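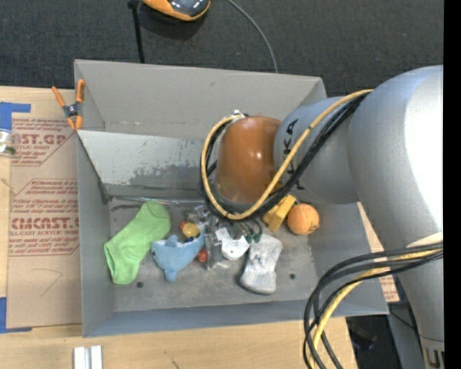 Sorting and Tidying: Handout 4
Instructor: Hema Kaimal
Lab help: Ilgın Yazıcı

Welcome back! Last week we talked about shelves. This week is all about bins, and I could happily talk about bins for the whole 50 minutes (I'll try to leave time for the exercise).

Why an open bin?
A wide, open bin is the most forgiving piece of storage in a house. A child can use it, a tired adult can use it, and you can see what's inside without unpacking anything. The trouble starts when things pile up. A sock and a plush dolphin spread out in one row are easy to tell apart and easy to pick up. Put a blanket on top and you're digging!

Soft things are harder than they look
Socks, plush toys, scarves, dish towels: they all change shape when you grab them. Color helps a lot. A lime-green sock jumps out against a gray floor, and so does a light blue toy. A gray sock in a gray bin is a different story, so think about the color of the bin before you buy it.

Scuffs and stains
Old bins get scuffed and stained, and that's fine for toys. Wipe the bottom before clean laundry goes in. If there are holes in the floor, keep buttons and beads somewhere else.

Words for this week
Single layer: nothing resting on anything else.
Mixed bin: a bin holding more than one kind of thing.
Home: the place an item goes back to.

Exercise
Work in pairs. Take one mixed bin and 10 items from the Folleo box by the door. Spread everything in a single layer, choose a home for each item, then sort. Swap roles and do it again with the items piled up. Write down which items slowed you down and what you'd change.

Bring your notes next time. Ilgın has a wonderful set of lidded baskets to show us!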